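FOR IMMEDIATE RELEASE

Flidport, 2020-03-14

Manole Tea Opens Its Break Room Corner Program to Small Offices

Manole, the Flidport company that has been bottling tea for local shops and lunch counters since its first December on Jonard Street, is very happy to share that its Break Room Corner program is now open to small offices, workshops and studios all over town. After a trial winter with nine workplaces (and a great many cups, crumbs and kind suggestions along the way), the company feels ready to invite everybody else in.

The idea is a modest one, and we hope that is part of its charm. A great many small workplaces have a room that never quite became a kitchen. It may have a refrigerator that came with the lease and a bare patch of wall, and people end up eating lunch over their keyboards because there is no pleasant spot to set down a drink. The Break Room Corner program helps a workplace turn that leftover room into a proper stopping place, with a table, a refrigerator right beside it, and tea delivered every other week for as long as people want it.

Planning is done together with Skilia, the Flidport furniture workshop, whose staff come out with a tape measure and a good deal of patience. They like to stand the table close to the refrigerator so that a bottle can go from shelf to tabletop without a trip across the room, and they are fond of white tops, which keep a small room feeling light even when it has little to offer in the way of a view. Nothing has to match. Several of our trial workplaces kept the refrigerator they already had and were only in need of a table, while one needed only the tea and some encouragement to move a filing cabinet.

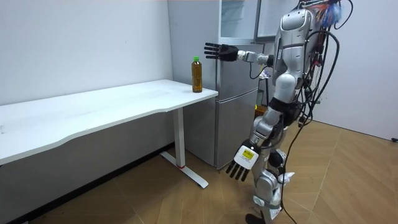

Gheorghița Nistor wrote to say that the corner had changed lunchtime at her office more than she expected, and that the thing she would pass along to anyone signing up is to settle early on whose turn it is to wipe the table, as her own office went a full month without deciding and the rings had to be scrubbed.

We took that letter to heart, and every new corner now comes with a simple wall calendar for sharing out the small chores, along with a soft cloth and a page of cleaning tips. The tips are nothing fancy. Wipe up tea while it is fresh, use warm water before reaching for anything stronger, and expect a white tabletop to pick up a few gray scuffs over time, as any table does when it is being used and enjoyed. The page also has a short note on refrigerators, which do best with a little breathing room between their sides and the furniture next to them, and which should be cleared out before a long holiday (we all know the yogurt in question).

More than 300 people now have a corner to sit down in at work thanks to the trial, and over the winter they went through 2,000 bottles of tea between them. The company has set aside room on its delivery route for 77 more workplaces this year. Places will be given in the order that requests come in, and there is no smallest size: a two-person repair shop is every bit as welcome as a busy front office. 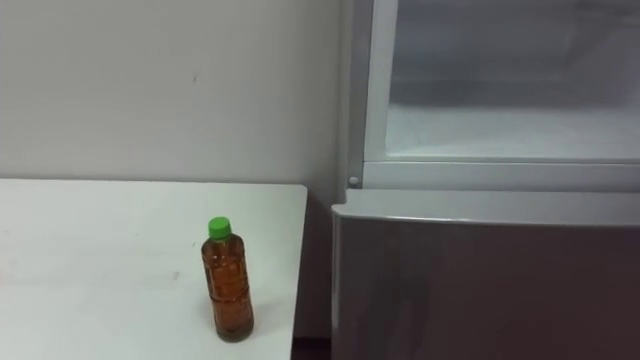
A bottle of what looks like tea on the table, with the refrigerator close at hand.

Workplaces that join will have a first visit to look over the room, a sketch from Skilia showing where a table might go, and a first delivery of tea once everything is in its place. The visit and the sketch are free, and there is no need to tidy up beforehand. Tables may be bought or rented by the month. Tea is billed by the bottle, and deliveries can be paused with a phone call whenever the office closes or people simply have plenty on the shelf.

To ask for a visit, please call or stop by the Manole front counter on Jonard Street in Flidport during shop hours. It helps to bring the length of your longest free wall and a rough idea of how many people usually eat lunch in.

About Manole

Manole brews and bottles tea in Flidport and delivers to shops, lunch counters and workplaces in town and in the nearby villages. Empty bottles may be returned at the front counter or handed to the driver on delivery day.

###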